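Chapter 7
Learning to Place: Demonstrations, Wrist Views and Fixed Views

Obadia Nzioka and Marleny Flores

7.1 Scope of the chapter

The earlier chapters treated grasping as a problem that ends when the fingers close. A great deal of published work stops at the same point, and the success rates quoted in it should be read with that in mind. An object that has been picked up must still be put somewhere, in a stated pose, without being dropped or knocked over. The present chapter deals with the whole task, from first approach to release, and with policies learned from recorded demonstrations.

The running case is the bottle and tray task. A light drinks bottle starts on a table and has to finish on a serving tray. The task has few parts and can be set up in an hour, yet it contains most of the difficulties met in larger problems. The bottle rolls. Its wall gives under load. It is transparent, so depth readings taken through it are often those of the table behind. A bottle taken by the cap end hangs well, but a bottle taken by the body may turn in the grasp as it is lifted.

Readers who have not met behaviour cloning should work through Chapter 4 first. The notation is the same, except that the observation o(t) is now made up of two images and the joint state, where Chapter 4 used one image only.

7.2 Two views of one task

Each demonstration is stored as two image streams and one stream of joint readings, all resampled to a common clock. The wrist view moves with the hand. It gives the relation between fingertips and object directly, in terms that do not change when the table is moved. Its weakness is that it shows little of the goal. In the approach phase the policy can centre the bottle between the fingers from this view alone, but it has no means of telling where the tray lies.

The hand also hides part of what the camera is meant to measure. Links and housing take up much of the picture at every time step, and their positions vary with the grasp command. Early workers masked these regions. Later practice, followed here, is to leave them in, as the apparent position of the fingers is useful to the policy.

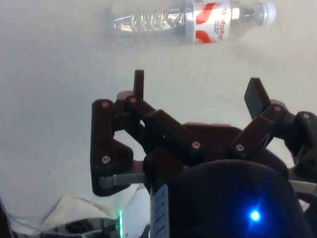 Figure 7.1 Wrist view with the bottle on its side beyond the open fingers. The label and white cap are towards the right.

A second matter is the direction of the long axis. For a bottle lying down, the grasp angle must be set with respect to this axis, and the error that can be borne depends on how far apart the fingers stand. The axis is hard to recover from the outline of a clear object on a pale surface. The label and the cap are better cues, and a network trained without any instruction to do so will tend to rely on them. Section 7.5 shows what follows when the label is removed.

The fixed view supplies what the wrist view lacks. It holds the tray, the table edge and part of the arm in one picture, and its geometry is constant as long as the camera is not disturbed. It is poor at fine alignment, particularly along its own line of sight. During lowering, the gap between the base of the bottle and the tray may cover only a few rows of the image. An error that is plain from the side may be invisible from the front.
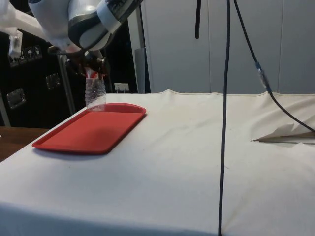 Lowering is therefore the phase in which the choice of inputs matters most. We define it as beginning when the bottle is first held over or beside the tray region and ending when the fingers start to open. The useful signals are the height of the base above the tray, the tilt of the bottle and the distance to the nearest part of the rim. None of these is measured directly. The policy has to infer them, and the quality of the inference is limited by the weaker of the two views at that moment.

7.3 The Grelari data

The results in this chapter use the Grelari set, collected by Sheyla Castaño and Eusebio Huanca. It holds 600 demonstrations of the bottle and tray task, of which 30 were kept back for testing. The starting pose of the bottle and the position of the tray were changed between demonstrations. Cables and loose items near the work were not cleared away, and no attempt was made to hide the background.

Demonstrations in which the operator paused for a long time were kept whole. Cutting such pauses makes training easier but removes the corrections that tend to come straight after them, and these corrections are the only examples the policy has of recovering from a poor state. The point is taken up again in Section 7.6, along with the sampling scheme proposed by Yurani Sánchez.

7.4 Statement of the problem

Let the action a(t) be a change in hand pose together with a grasp command. Given a set of demonstrations D, we seek a policy that predicts the next 4 actions from the current observation. The first is carried out, the remainder are averaged with later predictions for the same time step, and the process repeats until release. The loss is the mean squared error over the predicted actions, with the grasp command weighted separately. The choice of this weight is the subject of the next section.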